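5. What went wrong: the wrong hand 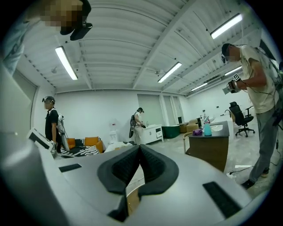 Figure 3. A shared collection session from the wrist camera of one hand-held gripper, with other people working in the same room.

I would happily have left this section out, but it cost us more time than anything else in the project and I suspect other groups are sitting on the same problem without having met it yet. The short version is that our two-handed training data had other people's hands in it. Each Priker kit has a left gripper and a right gripper, and each gripper carries a printed tag on the outside of its body, so that when one wrist camera catches sight of the other hand we can work out how far apart the two are. The headset gives us a rough position for each hand as well, but it drifts, and we use the tag to pull it back into line. It's cheap, it needs no extra hardware, and on my own in the lab it worked beautifully. What I hadn't thought through was a room full of people all wearing the same sort of gear. In Figure 3 the person on the right is standing with a gripper raised in front of the chest, marker tag and all, well within sight of a camera that belongs to a different hand. A tag held up like that is exactly what our detector was written to look for, and it had no way of asking whose it was.

5.1 How we noticed

We didn't notice it in the data, I'm sorry to say. We noticed it because the robot hit a table.

Cuesta is our two-armed test rig, and by March we had it folding tea towels and passing small items from one side to the other. The policy had been trained on the first batch from Cenancombe, 519 episodes in all, and it looked good. Then, in the middle of a handover, the left arm shot outwards to the edge of its reach, stopped for a moment and came back in low, catching the table top with the side of the gripper. The force limit tripped and the arms froze, as they should. We reset it, put it down to a bad plan from the controller and carried on (this was the wrong decision, and I made it).

It happened 3 times in all before I called a halt. The second time looked much like the first. The third time the arm swung across the side where I normally stand to move the towels, and I had only just gone to fetch the log book. I was outside the fence line when it moved, so this went down as a near miss and no one was hurt, but I didn't enjoy reading the log afterwards. The arm had been commanded to move as fast as we allowed it to, and the command had come from the policy. The controller had done precisely what it was told.

What threw us off was that the policy didn't look unsure. We keep an eye on how much its predicted actions disagree with each other from one step to the next, and there was nothing odd there at all. It wanted to fling the left hand away from the right one, and it wanted it quite firmly. When a policy wants something that silly with that much confidence, the sensible thing to do is to go and look at what you taught it, so we did.

5.2 Looking through the episodes

I started by plotting the distance between the two hands for every episode, which I should have done before training anything. Most of the plots were dull, a wobbly line that never went beyond what a person's arms can manage. A good number weren't. The line would run along nicely, jump straight up to a value that no human being could reach, stay there for a few camera images and drop back down. In a couple of the worst ones the collector would have needed arms the length of a car.

I went back to the wrist video at the moments of the jumps, expecting blur or bad light. The video was perfectly fine. What I kept finding was another collector, somewhere across the room, with a gripper facing the right way for the tag to be read. The jumps began when that tag came into view and ended when it went out again. Once I knew what I was looking for it was quite hard to believe that we had missed it.

We then ran the check over the whole batch and flagged 151 of the 519 episodes. Not all of those are ruined from end to end. In many of them the bad stretch falls in the bit before the task proper, when the collector is walking over to the table or turning round to get ready, and the part we care about is clean. But the training code didn't know that, and it was given the lot.

5.3 Why it happened

There are 2 causes and neither is clever. The first is that every kit had the same pair of tags. When we ordered the Priker shells we had one sheet of artwork, with one pattern for left and one for right, and we sent that same sheet off again each time we wanted another kit. While there was only one kit in use this didn't matter in the slightest. The paper we wrote the format around assumed one collector per room, and so did I, and then we moved to Cenancombe, where there is one large room and a lot of people keen to get on with things.

The second cause is the way the two sources of position were joined together. I had set the tag reading to win whenever it disagreed with the headset. My reasoning was that the headset drifts slowly and the tag doesn't drift at all, so if they differ the headset must be the one that's wrong. That holds for small differences. For a difference of several metres it's nonsense, and a one-line limit on the size of the correction would have caught nearly everything in this section. I had even written a note to myself to add one. It was still in the file, with a question mark after it.

There was also a smaller thing that made the problem harder to spot. Our smoothing step rounds off sudden jumps so that the arms don't get jerky targets. It did its job here too, and turned an impossible leap into a brisk but believable sweep. By the time the data reached the policy, the left hand no longer appeared to vanish and reappear. It appeared to be thrown outwards at speed and then brought back, and that is very nearly what Cuesta did to our table.

5.4 What didn't help

Our first idea was to reject small tags, the thinking being that somebody else's gripper will be further away and so look smaller in the picture. It worked on some episodes and made others worse. People bunch up. They lean over to see what a neighbour is doing, they swap tables, and a passing gripper can come nearer to your camera than your own other hand is. At the same time, a collector reaching out sideways makes their own tag look small, and we were throwing away good readings. I spent longer fiddling with that threshold than I'd like to admit.

Next we tried asking collectors to keep their grippers pointed down when not working. This was a reasonable request and everyone agreed to it, and then everyone forgot, me included. If your hands are holding something and you stop to chat, they drift up to chest height. I don't think a data pipeline should depend on people not doing that.

We also thought about partitions between the tables. They would probably have worked, but half the value of the Cenancombe room for us is that the background is busy and keeps changing, and I didn't want a training set shot entirely in front of grey boards.

5.5 What we changed

Each kit now has its own pair of tags, and the kit's tag numbers are written into the header of every recording. The reader ignores any tag that isn't in the header. Re-labelling was an afternoon of peeling and sticking, and I would urge anybody building hand-held kits to do it from the very first one, even if you can't imagine ever owning a second.

The joining step now has its limit. If the tag and the headset differ by more than a set amount, we keep the headset value, mark the reading as suspect and carry on. If suspect readings pile up, the episode is put aside for a person to look at. We moved this check in front of the smoothing, for reasons that will be obvious by now.

On the robot side we added a plain check on the distance between the two commanded hand positions. If a policy asks for more than a person could have shown it, Cuesta stops and waits for somebody to press the button. I had resisted this kind of thing because it felt like papering over poor training, and I have changed my mind. We also lowered the top speed during trials of any newly trained policy, and the towel-moving spot has been shifted to the far side of the fence.

For the flagged episodes, we trimmed those where the fault was clear of the task and dropped the rest. We then trained again from scratch on the repaired batch. In the trials we have run since, the outward swing hasn't come back. I'd be careful with that, as it was rare to begin with and we haven't run the arms long enough to call it gone.

5.6 Still open

The Pultville recordings were made with the old tags and by a different team, in a smaller room. The distance plots look clean, but a wrong tag held close by would give a perfectly believable distance and neither of our checks would object. The only way I can think of to find those is to compare the direction of the jump with the movement of the headset, and that code is half written. Until it's finished we are keeping Pultville out of the training set for the two-handed tasks and using it only for the single-handed ones, where the other tag is never read.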